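Notebook, Partington room, bench 2
September

Painted cubes and white top, continued from previous page

Carried over: the last batch of paint was marking the tabletop and the corners were going pale. Two things to settle today. First, whether the Levero enamel holds up better on the wooden cubes than the craft paint did. Second, whether the colors are far enough apart under the room lights to be told apart quickly, including from the far side of the bench.

Stock: 14 blanks, 30 mm nominal. Eight are painted and the rest are still bare in the tray. The bare ones stay bare until the finish question is closed. Sides checked with calipers across all three directions before painting. A couple are slightly long along the grain. I sanded those on the flat plate and did not chase the last tenth.

Mass: the 8 painted cubes together read 146 g on the Galtik scale, zeroed with the tray on it. I also tried them singly, but the reading wanders by a digit when the door is open, so the group figure is the one to use. Close the door before weighing.

Paint schedule as done:
Primer, one coat, sanded with fine paper once hard.
Levero, two thin coats, brushed, faces alternated so that no cube dried standing on a fresh face.
Overnight on the wire rack between coats.
No clear coat. The clear on the previous batch yellowed the white cubes and made all of them slippery.

Red covered well on the first coat. Yellow did not and needed the primer to be properly white underneath. Any gray left in the primer comes through as a dirty patch. Green is the easy one. If more yellow is wanted, prime twice and skip the argument with the second topcoat.

Tabletop: wiped down before the blocks went out. Damp cloth first, then a dry one. The Latilberg top is fine with water and mild soap. It does not like the citrus cleaner, which leaves a haze that can be seen at a low angle with the overhead lights on. The bottle has been moved to the cabinet under the sink.

Old paint marks on the top: the red ones came off with a white eraser and some patience. A green one near the back edge needed a drop of alcohol on a cotton swab. Tried the alcohol first on the underside lip, no change in the surface. Do not use the abrasive side of the sponge on this top. It takes the sheen off, and the dull patch shows more than the mark did.
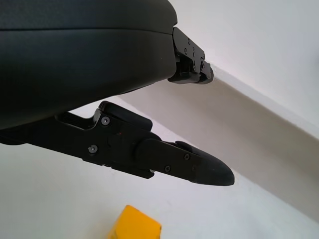 Fig. 1. Black fingers at close range, wall behind.

Lights: both overhead strips on, window blind down. With the blind up, the yellow gets washed out on its top face by mid-afternoon, and the white top bounces a lot of light back onto the sides. Blind down from now on for any color comparison. The desk lamp was tried and put away again. It gives a hard shadow on one side of each block, and a shadowed green is too close to the old dark blue for my liking. The dark blue is off the list in any case.

Layout: no grid and no tape on the top. Tape was used last time and the adhesive collected dust within a day, after which there was a gray outline to scrub off. If positions need to be repeatable, use the card template. Set it down, put the blocks in the cutouts, lift it straight up. Lifting it by one corner drags the nearest block.

Colors on the bench for this run: yellow, red, green. Small spread, not touching one another, green toward the front.

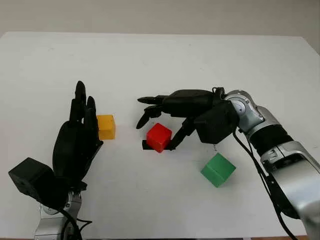

Fig. 2. Yellow, red and green cubes on the white top. Green is nearest the front; the yellow has slightly worn edges.

Notes on color separation. Red against white is not a problem from any seat. Green is a medium green and reads as green, good enough. Yellow leans orange. I would have preferred it further toward lemon, to leave room for a real orange later. As it stands, an orange would sit between the yellow and the red with too little on either side. Options: remix the yellow, or give up on orange. Giving up on orange costs nothing for now.

Edge wear on the yellow. I had left the edges sharp on purpose to keep the faces crisp. Paint pulls away from a sharp edge as it dries, so the film is thinnest exactly where the cube gets knocked. For the remaining blanks, break all edges with two light strokes of fine paper before primer. Two strokes and stop. A heavier rounding changes how the cube sits when it is tipped against another one, and the stacks get worse.

Stack check, by hand, before the run. Same faces up each time, grain vertical. Three high is comfortable. Four high stands if the bottom cube is one of the ones from the flat plate. The glossier faces slide on each other more than the old matte ones did. If stacking becomes the main use, a satin finish is worth a test pot.

Rub test, also by hand, on a spare scrap painted alongside the batch. White cloth, firm pressure:
Red — faint pink on the cloth.
Yellow — nothing visible.
Green — nothing visible.
The red may simply be undercured. Leave the scrap on the windowsill and repeat. If it still transfers after that, the red goes back to primer and gets a different pot.

Storage: the cubes had been kept loose in a jar, which accounts for a fair share of the dents on the old set. Use the shallow tray with the felt, one layer, lid on. The lid sticks on the left side; push down at the back first. Painted and bare cubes do not share a tray. Primer dust gets into the yellow and will not wipe out of the corners.

Open items:
— Repeat red rub test on the scrap.
— Break edges on the remaining blanks, then primer.
— Decide on remixing yellow before opening the second can.
— Ask for a satin sample in green only.
— New white eraser, the current one is down to a stub.
— Check the back edge of the top again at a low angle with the lights on. There may be one more green mark under where the template usually sits.

Scrap labeled on the underside in pencil, paint name and coat count. Cans resealed and tapped down, brushes in the second jar.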